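Tilldale lab builds library of tool handling examples in simulation

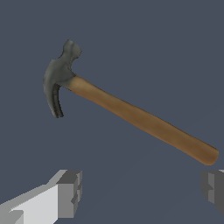
By Vy Bạch
Staff writer, Tilldale
March

A research group at the Shetty building in Tilldale has recorded 2,421 examples of a simulated robot hand reaching for and turning common hand tools, and plans to use them to train a control program later this spring.

The work is done entirely on computers for now. A tool such as a claw hammer is placed in the simulator with nothing under it, and a two-finger gripper is brought in against a plain background. An operator then steers the gripper with a handheld controller while the software logs every movement of the fingers and the wrist, along with the view from the gripper.

Sveva Carbone, who leads the project, said the group started with hammers because they are awkward to hold well.

"The weight is all at one end," Carbone said. "If you pick it up in the middle of the handle, the head wants to swing down. People deal with that without thinking. The program has to see it done many times, from many starting angles."

Each recording runs no longer than 30 seconds. The starting position of the tool is changed every time, so an operator may find the handle pointing up, down or away from the fingers. Gravity is switched off until the fingers make contact, which lets the group try positions that would be hard to set up on a bench.

Of the recordings made so far, 252 were thrown out. Most of those were cases where the fingers passed partly through the tool, a known problem when the simulated shapes are too simple. Khoa Ông, a programmer on the project, rebuilt the contact shapes for the hammer head and claw in March and said the fault has shown up less often since.

"The claw was the worst of it," Ông said. "There's a notch between the prongs, and the old shape just filled that in. The fingers would close on something that wasn't supposed to be there."

Failed grasps are not thrown out. If the tool slips or the operator misses, the recording is kept and marked as a failure. Carbone said the learning program needs both kinds, and that an early set made up only of clean grasps gave poor results when the tool was moved a short distance from where it expected to find it.

The recordings are made with a software package called Skavia, which the group adapted for the job. Operators work in shifts of 2 hours, with a break at the halfway point. Noel Agbayani, a graduate student who has done many of the hammer sessions, said the hardest part is judging depth on a flat screen.

"You think you're lined up with the handle and you're well in front of it," Agbayani said. "After a while you learn to look at the fingertips and check them against the edge of the wood. I still miss."

Tùng Hầu, who reviews the recordings, watches each one at double speed and checks the label against what happened. He also looks for sessions where an operator has fallen into a habit, such as always coming in from the left — those are sent back with a request for more variety.

The next tools on the list are a screwdriver, an adjustable wrench and a putty knife. After that the group will train a first version of the program and test it on a real arm owned by Skudano, a Tilldale equipment firm that is lending shop space and a technician. Carbone said she expects some of what works on the screen to fail on the bench, particularly where friction is involved, and has set aside time to record a smaller batch of examples on the real machine.

The group will release the hammer recordings to other researchers once the review is finished. No release date has been set.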